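Section 4: Fitting the memory

Now for the fun part! Adding memory is one of the quickest jobs in the whole rebuild, and on an open desktop like this one you have everything in front of you. Read through the steps once before you pick up a module, then take your time.

You will need: your memory modules (still in their sleeves), a wrist strap, a soft brush and the Treso parts tray from Section 1.

Caution: Unplug the computer from the wall before you reach inside. Do not open the power supply for any reason.

4.1 Lay the case on its side with the interior facing up.

4.2 Find the four long black slots on the green motherboard, just below the metal crossbar. Look for the word DIMM printed on the board next to the lowest one.
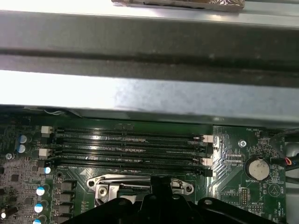 Fig. 7. Memory slots, all four empty, with the coin-cell battery to the right.

4.3 Check the latches. The ones on the first and third slots are white, and on the right side you'll find black ones at the second and fourth. Those colors are a real help when you're sorting out pairs, so look up the fitting order for your own board on card 13 of the kit.

4.4 Brush any dust out of the slots, working lengthwise. Go easy, the gold pins are tiny.

4.5 Open the latches on the slot you want to fill.

4.6 Hold the module by its edges and line up its notch with the key in the slot. If it doesn't line up, turn the module end for end and try again. It only goes in one way!

4.7 Press down evenly with both thumbs until the module seats and the latches close. It takes a bit more push than most people expect the first time.

Note: Leave the battery marked BATTERY1 where it is. You don't need to remove it for this job, and taking it out can reset the clock and the saved settings.

Section 5: Before you move on to the processor
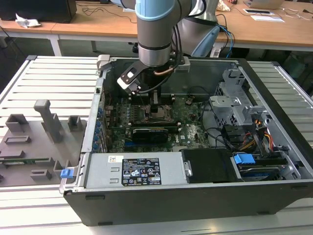 Vlasta Stoyanova
Workshop Guide Editor, Fotberg

I love this stage of a build, with the big parts easy to find and the board still open to work on. Get to know the layout before you go any further.

5.1 Find the processor socket near the center of the board. With the metal bracket raised and the socket empty, keep fingers, screws and brush bristles well away from it.

5.2 Look just in front of the socket for the black graphics card. It can stay in its slot for now.

5.3 Find the drive carrier by its bright blue pull handle, and tuck the yellow, orange and red power cables clear of it.

Caution: Never touch the contacts inside the socket. Bent ones are very hard to straighten.

Continue with Section 6, Fitting the processor.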